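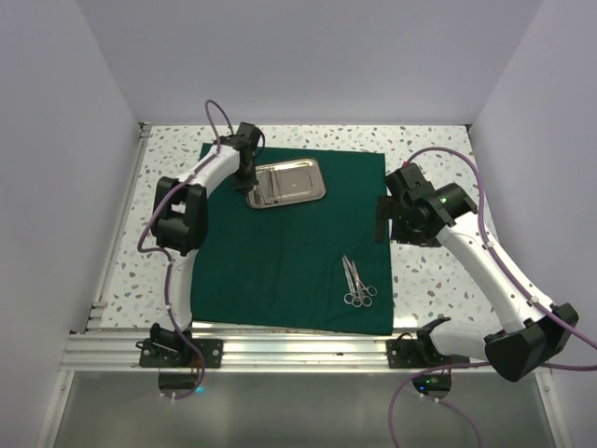 The Long Way Around Greenwood

The lift at Greenwood stopped running for good nine years ago, and the people who still ski there get up the hill on their own legs. It takes around 35 minutes on climbing skins from the gravel lot to the old top station, a bit more if the crust is bad. Then you have one run down, and you decide whether to do it again.

Wayne Dobson usually does it twice. He worked the lift for 14 seasons and now runs a small repair shop in Cliltden, where he mounts bindings and sells secondhand boots. "The hill got quieter," he says. "The snow is the same as it was."

The snow this winter has been decent. Two storms in January left a good base on the north side, and the trees below the ridge kept it cold well into February. The south side has been thin since the rain, with rock showing near the creek. Most people stay off it.

Kelly Naylor moved to Cliltden in September and had never skied uphill before. She bought a used pair from Dobson for $200, skins included, and spent her first morning learning to turn corners on the track.

"I fell over standing still," she says. "Twice. Going down was the easy part."

She now goes out before work, often with Damián Figueroa, who teaches at the middle school and keeps notes on the snowpack. He digs a pit near the ridge after each storm and posts what he finds on the board at the trailhead. There is no patrol at Greenwood. Anyone skiing the upper bowl should carry a beacon, shovel and probe, and know how to use them.

The lower meadow is gentler and gets families on weekends, mostly on sleds and snowshoes. Parking fills early. The county plows the road as far as the bridge — past that, bring chains.

Dobson expects the track to hold until the end of the month. After that the mud comes, and he switches the shop over to bicycles.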